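Support > Manuals > Pralport Room Humidifier > Section 5

Section 5: Placement, First Fill and Humidity Settings

By Styliani Katsaros, Technical Documentation
Updated December
472 shares | 20 comments

This section applies to the Pralport floor-standing unit with the Prumevby remote sensor. Complete the unpacking checks in Section 4 before you continue. For the wall-mounted Raptis model, use the separate sheet packed with the bracket.

5.1 Placing the unit

1. Stand the base on a flat, level surface at least 20 inches from any wall, curtain or bedding.
2. Turn the base until the mist outlet points toward the open part of the room.
3. Route the power cord along the wall. Do not run it under a rug.
4. Check that the tank can be lifted straight up without touching a shelf or window sill.

CAUTION: Do not place the unit on a bed, sofa or other soft surface. The air inlet is on the underside and will be blocked.

5.2 Placing the remote sensor

1. Pull the plastic tab from the battery door.
2. Hang or stand the sensor at the height of a seated person's head.
3. Keep it out of direct sunlight and away from radiators, exterior doors and the mist outlet itself.
4. Wait five minutes. The reading on the base should stop changing.

NOTE: In a bedroom, the sensor belongs on the side of the room opposite the unit. A sensor on the nightstand next to the outlet will read high and the unit will shut down early. Fabric takes up moisture from the air and gives it back slowly, so a room with a made bed and clothing left out will lag behind the display after each change of setting.

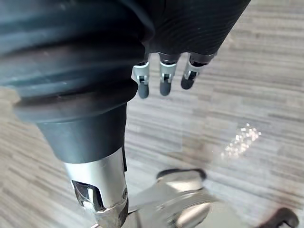
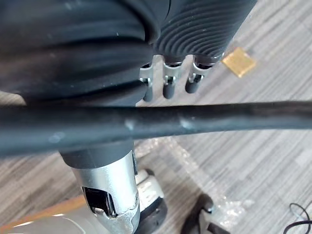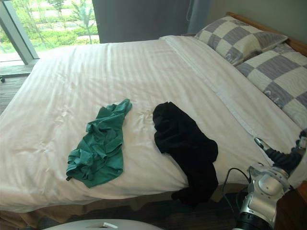
5.3 First fill

1. Lift the tank and turn it over. Unscrew the cap counterclockwise.
2. Rinse the tank once with cool water and empty it.
3. Fill with cool tap water to the MAX line. Distilled water reduces white dust in hard-water areas.
4. Replace the cap hand-tight and check for drips over a sink.
5. Lower the tank onto the base and wait until the bubbling stops before switching on.

CAUTION: Do not add oils, salts or fragrance to the tank. Damage from additives is not covered.

5.4 Setting the target humidity

1. Press MODE until the percent sign flashes.
2. Use the arrows to select a value. The factory setting is 45.
3. Press MODE again to store it.

In cold weather, lower the target if water forms on the inside of the window glass. Reduce it in steps of 5 and leave each step in place overnight — shorter trials give misleading results.

5.5 Filter counter

The base counts running hours. At 1,698 hours the FILTER light comes on and the fan drops to low speed. Fit a Henach wick (standard size) and hold RESET until the light goes out. Resetting without changing the wick does not harm the unit, but output will continue to fall.

If the display shows E5, the base has lost contact with the sensor. Replace the battery, then repeat 5.2 from step 2.

Technical review: Theano Kouris

Continue to Section 6: Cleaning and Storage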